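Let the judges of Marberg retire on time

By Sudheer Kurup
3 minute read
Last updated: May

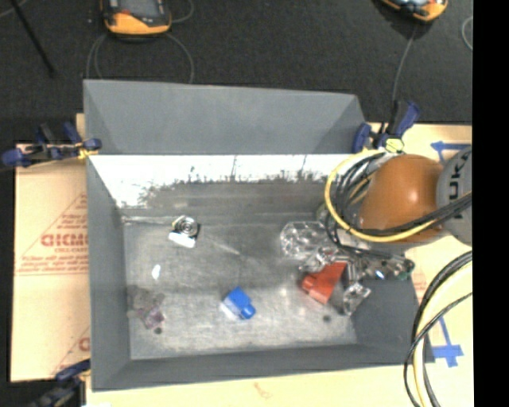 A grey metal bin, its floor scuffed and scratched.

The regional assembly in Marberg wants to let judges of the appeal court stay on past the present retirement age if the justice minister asks them to. The bill has passed its first reading and will probably pass its second. I think it is a bad law, and I say so as someone who has agreed with most of what this government has done to the courts.

The case for it is simple. There are 14 seats on the court and three are empty. Cases wait too long. A planning appeal from Bangera, over a road that everyone there wants built, has still not been given a hearing date. If experienced judges are willing to work, the minister says, it is wasteful to send them home.

I accept the part about delay. My objection is to who does the asking. A judge who is coming up to retirement, and would like to stay, will know that the decision lies with one politician. That judge may be perfectly honest. The person who loses a case against the government in that judge's last year will still wonder, and will have good grounds for it.

Mohandas Thevar, who practised before the court for many years and disagrees with me, argues that extensions would be rare and that the minister would have to publish reasons. Reasons are easy to write. The bill does not say what they must contain, and it gives no way to challenge a refusal.

It would be better to fill the empty seats. The appointments board has had names in front of it for nearly 120 days. The opposition members blame the minister for this and he blames them, and both have a point. A fixed deadline for a vote would settle it, and the assembly could pass one this session.

If the age is too low, raise it for every judge, starting with those appointed after the next election. I would vote for that. I would not vote for this bill, and I hope the members for Platent, who have kept quiet so far, will say the same when it comes back.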